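3.2 Reusable cutlery and return rates

The second part of the study looked at what happened to picnic cutlery after it was lent out. Moffat and Carhuamaca handed out 214 sets at the Ostside canteen over 27 days and logged each piece as it came back. Knives were returned most often, then forks. Sporks were the weakest group, and most of the missing ones were lost in the first eight days.

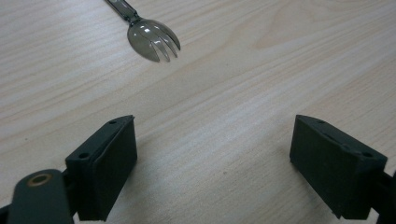

Figure 4. Spork on a wooden tabletop.

Return rates depended in part on how easily a piece could be overlooked when a table was cleared. Staff at Ostside cleared by eye, tray by tray, and did not count. A smoky-gray spork on pale wood (Figure 4) is see-through enough for the grain to show faintly through it, and a person wiping down quickly has little more than the darker handle and a bright spot on the bowl to go by. Opaque pieces in the same canteen were picked up more reliably. Dow reported a similar pattern for clear cups at Baird - there the loss was smaller, but the tables were also darker. We did not test table color separately, and the two effects cannot be pulled apart with the present data.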